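The Archive Flag

October 20, 2024
Posted by admin

The contract was for the migration of the Irkach district website from Tian, version 2, to the system sold by Derner. The scope was all published pages, all archived pages, the attached documents and the redirects. Design was out of scope. So was the shopping module, which the district had bought by mistake with the original licence and had never switched on.

I was given a desk on the first floor of the district office, a key to the side door, and an account with full rights. The old server was kept at Vodberg, two hours away by train, in a building I never visited. I worked on it through a terminal window. It had been restarted once in the last six years, after a flood in the street, and the log recorded this in a single line.

Tian stored each page as a row in a table. A row had a title, a body, an owner, three dates and a flag. The dates were for creation, publication and expiry. The flag took one of four values: draft, live, archived, removed. When a page reached its expiry date, a script that ran at night changed the flag from live to archived. The page then left the menus but could still be read by anyone who had the address. It was a simple arrangement and I had no complaint about it.

The export ran on my second afternoon. The table held 3,654 rows. The export file held 3,653.

A difference of one is worse than a difference of fifty. Fifty rows usually share a cause, such as a character the parser can't read or a folder without permissions. With one row there is nothing to compare it against. I ran the export again with the same result, then sorted both lists by identifier and put them side by side until they stopped matching.

The missing row was number 204. The title was "Crossing". The flag was live. The body was empty, and the exporter had been written to skip rows with an empty body, so that part was explained inside ten minutes. I asked the server for the page directly and it returned a status of 204, No Content. I took this for a coincidence. The status code and the row number had nothing to do with each other, and I wrote that down in my notes so that I wouldn't have to think it again.

The usual course would have been to mark the row as removed and carry on. I opened its history first, as the acceptance form had a box for it.

Tian kept every saved version of a page. Most pages in Irkach had two or three. The notice about bin collections had nineteen. Row 204 had so many that the history screen failed to load, and I had to read them out of the database by hand. The page had been saved once a night, at ten minutes past one, for nine years. Each version had an empty body. Each had been saved by the same account, which was called "crossing", like the page.

Automatic saves were not unusual. I looked for a scheduled task that would do it and found the archive script, the backup script and a script which emptied the temporary folder. None of them touched row 204. The saves came through the ordinary editing form. Something was logging in, opening the page, pressing the save button and logging out. It took between forty and fifty seconds, which is slow for a program.

I asked at the front counter what the crossing was. The woman there said it would be the ferry. The district used to run a small ferry over the river to the quarry side, and people wanted to know in the morning whether it was sailing, so there had been a page. The bridge opened and the ferry stopped. She said the boat was still behind the depot under a cover, and that the page must have gone when the boat did. I said it was still live. She asked if that was expensive.

The first versions of the page, from before the empty ones, were all of the same form. "Crossing open." "Crossing open." "Crossing closed, wind." "Crossing open." "Crossing closed, ice." "Crossing open after noon." They had been saved each night at ten minutes past one by the same account. The last one with any text said "Crossing open", and the following night the body was blank. The expiry date on the row was set to the day after each save. As long as somebody saved the page every night, the script had no reason to archive it. 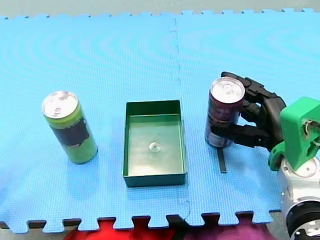 Can and green tray on the blue mat.

I wrote to the support desk at Vodberg and asked for the address the logins came from. They replied that the address was inside the district's own network. They added that they did not offer advice on content.

The network plan was in a folder in the cupboard with the fuse box. It had been corrected by hand several times in different inks. The address belonged to a socket in the depot, in a room marked "watch". I took the side door key, which did not fit, and then a key from the counter, which did.

The watch room had a window over the river, a chair, a heater and a shelf at desk height. On the shelf was a computer of an age I had only seen in skips. It was switched on. The screen showed the Tian login form with the name filled in and the password field blank. There was dust on the keyboard, thick on the function keys and thinner on the letters, and I didn't know what to conclude from that, as I had no idea how dust settled in a room with a heater.

I noted the model and the socket number. I left it running. Switching off a machine whose purpose is unknown is the most common cause of telephone calls in my line of work.

There were three ways to treat row 204. It could be left out, with a note. It could be moved as an archived page, with the old texts kept as history, as had been done for the swimming pool and the second library. Or it could be moved as it stood, live and empty, with its account. The Derner system did not permit a live page with an empty body. Its form refused to save one and displayed a message in red asking the editor to enter some content.

I put the three options in an email to the district office. The answer came before lunch and said that whichever was cheapest would be fine.

All three cost the same. I chose the second. I wrote a small routine to collect the old texts in order and attach them to the new page, set the flag to archived, and ran it. The count in the new system came to 3,654. I signed that part of the form.

The changeover was planned for the night. The old server would be made read-only at one o'clock, the final changes copied across, and the district's address pointed at the new system. I did it from the desk on the first floor with the lights off in the corridor. At one o'clock I set Tian to read-only. The command returned without a message, as it is meant to.

At ten minutes past one the log showed a login from the account "crossing". It opened row 204 and pressed save. The server refused, with the standard error for a read-only table. The account waited and pressed save again. It was refused again. It did this ten times, at even intervals, and then the session stayed open with nothing happening in it.

From the desk I could see the depot across the yard but not the side of it that faced the river. There was no light in the part I could see. It had started to blow in the evening, and one of the recycling bins was moving along the fence.

The session was still open at half past one. I had an allowance of two hours for the changeover and had used very little of it. The procedure for an open session is to send a notice and then close it. Tian had a field for the notice, limited to eighty characters, normally used for things like "Maintenance, please save your work". I typed the address of the new system and a sentence saying that the page had moved. Then I deleted it, since the account had no password there and would have got no further than the form.

I created an account in the new system called "crossing", with editing rights on one page. I set the flag on that page from archived to live. The form asked me to enter some content. I looked at the yard for a while, and at the bin, and entered "Crossing closed, wind." It saved without a message.

I sent the notice with the new address. At one thirty-eight the session on the old server ended with a normal logout. I pointed the district's address at the new system, ran the checks, and found two broken redirects in the planning section, which I repaired.

The handover took place the next morning. I explained the menus, the image sizes and the way to reset a password. I was asked if the old computer in the depot could go to the tip now. I said it should be kept for one month in case anything had been overlooked, and that this was standard, and it went into the form under remarks.

The contract includes a remote check after ten days. I ran it from home. The count was 3,654. The backups were in order and the disk was a third full. Row 204 had nine new versions, all saved at ten minutes past one. I opened the latest. It said "Crossing open." I copied the figures into the report and sent the invoice.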